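Looking After Marble, and the Whiteboard That Lives On It

I have had a good many letters over the summer about stone tops, and nearly as many about whiteboards that have gone grey and won't come clean, so I thought I would put the two together and have done with it. Put the kettle on, as it's a longish page this time.

Start with the stone. Marble is softer than it looks and it dislikes anything sour. Lemon, vinegar, wine, tomato, cola, even a dribble of salad dressing will leave a dull little mark if it sits, and that mark is a burn in the polish, so no amount of scrubbing will lift it. My mother cleaned everything in the house with vinegar, bless her, and she was right about the windows and the kettle and quite wrong about the washstand. You can still see the ring where she left the bottle.

For every day, all you want is a soft cloth wrung out in warm water with a drop of washing-up liquid in it, then a second cloth with plain water, then a dry one. Please don't skip the drying! Hard water leaves a bloom on a dark top that makes people think the stone is worn out, when it only wants a rub with an old tea towel. If you have a brown marble with pale veins you'll find it forgives crumbs and punishes smears, whereas with a white one it goes the other way about.

Grease is a different matter. Mix bicarbonate of soda and water to a paste as thick as yoghurt, spread it over the spot, lay cling film on top and leave it until morning. Scrape it off with something plastic, rinse and dry. You may need to do it 2 or even 3 times for an old butter stain, and I once had a candle-wax patch that took me most of August. Test it first in a corner, especially on a polished top.

Now for anything with feet. Stands, lamps, trays and plant pots all pick up grit underneath, and it's the grit that does the scratching. Lift things when you want to move them. Stick a bit of felt on the bottom if they live there all the time, and turn them over now and then to see what the felt has collected (mine was a disgrace). Gerd Hinrichs wrote to recommend cork in place of felt for anything heavy, and I've since done my big lamp that way and been very pleased with it.

A whiteboard propped on stands wants its weight shared evenly, one stand towards each end, with the bottom rim sitting properly in both. If it rocks, it will walk across a polished top a little at a time while you write. A thin strip of rubber shelf liner under each stand cures it, and you can cut the strip small enough that it never shows. 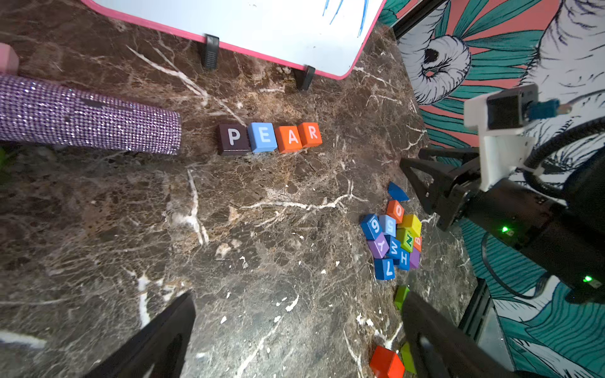

Getting the board itself clean

Fresh marker comes off with a dry cloth, and a dry cloth is all I would use from one day to the next. The felt rubbers they sell are handy but they fill up, and a full one just pushes the ink about. Wash it in soapy water, let it dry on the windowsill and it will be as good as new.

Marks that have been up for weeks need a bit more coaxing. The old trick is to go over them with a fresh dry-wipe pen and rub the whole lot off while it's still wet, as the new ink loosens the old. It works nine times in ten and it works on permanent pen as well, which has saved more than one family calendar in this house. For the tenth time, use a dab of surgical spirit on cotton wool, keeping well away from a coloured rim, and then wipe over with clean water.

What you mustn't do is reach for the cream cleaner or the green scourer. They take the shine off the surface, and once the shine has gone the ink sinks in and every shopping list you ever wrote will haunt you. I had a Momel board I thought was past saving, and all that was wrong with it was years of spray polish building up in layers. Warm soapy water, three goes, and it came up lovely.

Store your pens lying flat, by the way. Stood on their ends with the cap up they go faint, and people throw out perfectly good pens that only needed a night on their side.

A word about walls near a work table

If you've papered behind a table where things get done, think about splashes before they happen. Patterned paper is kinder than plain, and a big leafy print will hide a great deal. Check the roll for the little wavy lines: one wave means you can sponge it, two means washable, three means you can be fairly bold. Dab from the bottom upwards so the drips don't run down over dry paper and leave tracks. A heel of white bread, rolled into a ball, still takes off finger marks better than anything in a bottle. 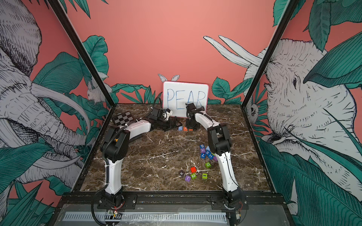
Hiba Farah writes that she tried the bread on her hall paper and it worked well on finger marks but did nothing at all for crayon. She got the crayon off in the end with a cool iron over a sheet of kitchen paper, moving the paper along each time so the wax had somewhere clean to go. She adds that she wouldn't try it on vinyl, and neither would I.

Next time it's cutlery drawers and how to line them. If you have a way of stopping the liner from creeping forward every time the drawer is opened, do please send it in, as mine has been bunched up at the front since Easter.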